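About Stomton Interiors

Most painting companies will tell you they love color. We have our doubts about color, at least the way it usually gets sold. Stomton started because Rosemarie Schwerdtfeger got tired of repainting rooms that had been finished the year before by someone with a fan deck and a lot of confidence.

We paint the insides of houses, small offices and the occasional dentist's waiting room. We work in Porside and the towns up the river as far as Grube. There are 4 of us full time, plus Rosemarie's nephew in the summer when he can be talked into it.

How we got here

Rosemarie spent 20 years painting for other people. In that time she heard that gray was timeless, that beige was finished, that beige was back, and that one wall in every room should look different from the other three. She kept a notebook of jobs she was called back to redo. When the notebook was full she rented the old feed store on Stisex Road and put her own name on a van.

The name on the van was spelled wrong, so we went with Stomton.

What we don't believe

We don't believe a paint color will make you sleep better, eat less or sell your house in a weekend. Maybe it has happened to somebody. We have painted a lot of bedrooms and the owners still look tired.

We don't believe in color of the year. Somebody has to pick it, and whoever picks it doesn't have to live in your hallway.

We are also wary of "one coat" paint. We have tried most of what the stores around here carry, and on a dark color going over a light one we plan for two coats and sometimes end up at three. If another estimate says one, ask them to put it in writing.

And we have questions about the all-white house. White shows every patch and every roller line, and there are 200 whites on the rack at our supplier, most of them hard to tell apart once they're up. If you want white we'll do white. Expect to hear about it first.

What we do like is a plain color, put on evenly, in a finish that doesn't shine back at you. Brown gets laughed at, and we would put a flat brown under a pale gray ceiling before we'd do half of what is in the magazines.

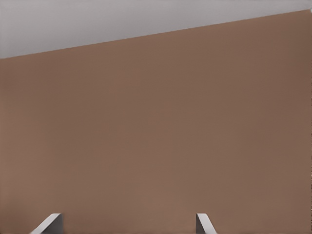
How we work

Somebody comes out and looks at the room, in the morning if we can manage it and again after 4 p.m. if the windows face west. We brush a sample on your actual wall, bigger than you think it needs to be, and leave it there for a few days. Paper chips are fine for the glove box.

Then we send a price. It covers filling, sanding, primer where it's needed, paint, and cleaning up after ourselves. It does not cover moving a piano – ask us about the one in Grube some time.

We don't offer discounts for booking early, paying cash or leaving a review. Our prices would have to be padded to do that, and they aren't. February is slow, though, and we can usually start sooner then.

Where to find us

The shop is at 714 Stisex Road, Porside, behind the tire place. Rosemarie answers the phone herself until noon and is on a ladder after that, so leave a message and say what room it is. Telling us the brand of paint already on the wall helps too – if you still have the can, don't throw it out.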